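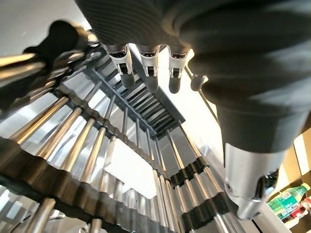
Labels that people can find again: notes for the evening talk on arranging a small local archive

Speaker notes, second version. Slide numbers are in brackets. Text after "SAY" is more or less what I will say. The rest is for me.

Before starting

Check that the microphone works from the left side of the stage. Put the water on the floor, not on the laptop table. Handouts stay in the bag until slide 9, otherwise people read and do not listen.

[1] Title

SAY: Good evening and thank you for coming. I will speak slowly, partly for you and partly for me, as English is my third language. If a word comes out strange, please raise your hand and I will try another one.

My subject tonight is how a small archive decides what goes next to what. I mean the kind of archive that belongs to a village, a choir, a closed factory or a family. The people who keep such an archive usually have other work during the day, and they come to the papers when they are already tired. I would like to give them a system that still works when they are tired.

[2] Where I learned this

SAY: My experience comes mostly from the Dimska papers. Dimska was a weaving works in a valley with one road. It closed, and its papers went first to a school attic, then to a cellar, and then to us. When I say "us", I mean a local history group with two rooms and a key that must be fetched from the bakery.

The papers arrived in banana boxes. Some boxes had writing on four sides, and the four sides did not agree.

(Pause. Let them laugh if they want. Do not wait too long.)

[3] The first mistake

SAY: My first mistake was to sort by subject. It felt natural. I took all the letters about wool and put them together, all the letters about wages, all the letters about the fire. In two weeks I had very nice piles, and I was proud of them.

Then a woman asked me a simple question. She wanted to know what the works manager had on his desk in the spring when the wages were cut. I could not answer her. Before my sorting, his letters had been tied together with a string, in the order in which he received them. I had cut the string.

Professional archivists have a name for the rule I broke. They call it original order. It says: if the papers came in an order which somebody made while using them, keep this order, even if you find it ugly. The order itself is a piece of information. You can always make a list by subject later. You cannot make the old order again from memory.

(Say the last two sentences a second time, slowly.)

[4] What is an order, and what is only a mess

SAY: Of course you will ask me: how do I know that a pile is an order? Sometimes a pile is only a pile. I use a few signs.

String, pins, folders and envelopes are good signs. So are numbers in a corner, even when they jump. Dates which run backwards are a very good sign, as the newest paper was simply laid on the top. If I find a tram ticket, two invoices and a wedding invitation in a shoebox with no dates, I permit myself to think that it is a mess. But I still write on a slip how I found it, and the slip stays in the box.

If somebody asks about the slip: soft pencil, never a ballpoint. Plain paper without acid if they can afford it.

[5] Boxes, and what to write on them

SAY: Now we come to labels. I have seen three kinds of label in small archives, and I have made all of them myself.

The first is the label that describes: "Letters, wool, old". The second is the label that only the author understands: "Box for Tuesday group, part B, see green book". The third is a plain number.

I now use the plain number, and I defend it. A number does not become wrong. When I learn that the wool letters are in truth about flax, I change one line in my list and the box stays as it was. The describing label would have to be crossed out, and after some years the box looks like a school desk.

Our system has a letter group for the collection, then a box number, then a folder number. So DIM 16/2 is the Dimska collection, box 16, folder 2. A child can find it. A tired person can find it. Write the number on the short side of the box and also on the lid, because lids travel.

(Change the mention of "Tuesday group" when speaking. One person in this town may think that I mean her group. Say "evening group".)

[6] Lids travel

SAY: I would like to stay one minute with the lids. At a neighbouring association, which keeps the papers of the Brultero savings bank, they opened many boxes on one table for a school visit. It was a happy afternoon. At the end every box had a lid, and hardly any box had its own lid. The labels were on the lids only. It took one winter to repair this.

So: label on the box, label on the lid, and one box open at a time. I know that this last rule is hard. It is the rule I break most often.

[7] The list

SAY: A box with a number is useless without a list. Please keep the list in a form that can be printed. I have nothing against databases, and we use one. But our database was made by a member who moved away, and for a whole August we could not open it. The paper list was hanging on a nail beside the door, and we worked from it.

For each folder we write the number, a short title, the first and last date, and one sentence. Only one sentence. When I started I wrote half a page for each folder, and after 20 folders I stopped completely. My colleague wrote one sentence per folder and finished the shelf.

An example of a good sentence: "Letters from the Mendes dye house about late deliveries and one quarrel over blue." You see at once whether you need this folder. A less good sentence: "Various interesting correspondence." Interesting for whom?

Optional: tell the story of the blue. Only if we are before half past seven. The dye house sent a blue that turned green in the washing, and both sides wrote to each other for a year with great politeness. The last letter thanks the works for their patience and encloses a bill.

[8] Names of people and places

SAY: In our valley one place can have a name in two languages and a third name that people really use. Grurkesetti is a good case. On the map it is a hill. In the letters it is a warehouse at the foot of the hill. When old people say it, they mean the bus stop.

I suggest this: in the title of a folder, write the name as it stands in the papers. In the list, add a separate column with the form that you have chosen for searching, and keep this form always the same. Do not correct the papers in your head. If the clerk wrote it with one t, there may be a reason, and the reason may be only that he was a bad speller, but this is also knowledge about the clerk.

For surnames I do the same. Married names go in the same column, with a comma between.

[9] Handout

Give out the handout now. Start from both ends of the row.

SAY: On the sheet you find a blank page of our list and the signs of order from slide 4. Please copy it and change it as you like. It has no copyright and probably one spelling mistake.

[10] What to do with photographs

SAY: Photographs found inside a folder are a difficult point. Our advice is to keep them in a separate box where they lie flat, but to leave a slip in the folder which says what was taken out and where it is now. And on the photograph's envelope you write from which folder it came. Two directions — always two directions. One of the slips will get lost, and then you have the other.

Do not write on the back with force. The pressure comes through to the front. If there is already something written on the back, copy it into the list word for word, with a question mark only where you cannot read it.

[11] Throwing away

SAY: Many people are afraid of this part. I was too. But we have thrown things away, for example empty invoice forms, of which we had several boxes. We kept two clean forms and wrote in the list that the others are gone, and why.

The sentence in the list is important. A later reader who finds only two forms must not believe that the works printed only two.

[12] Beginning on Monday

(Title of the slide is still wrong. Rename to "Where to begin".)

SAY: If you have a cellar full of boxes, please do not open them all. Go through the room and give every box a number, in the order in which they stand, without looking inside. This can be done in one evening. Then you have a list with numbers and empty lines, and you can fill one line whenever you have time. Next to each number, write where the box stood. We forgot this, and I still think about it.

[13] Questions

If there is silence, ask the room what is written on their own worst box.

Likely questions: scanning (answer: after the list, not before), damp (answer: move the boxes away from the outer wall and off the floor), metal clips (remove if rusty, leave if clean, write it down).

The room must be free at nine. Collect the pencils.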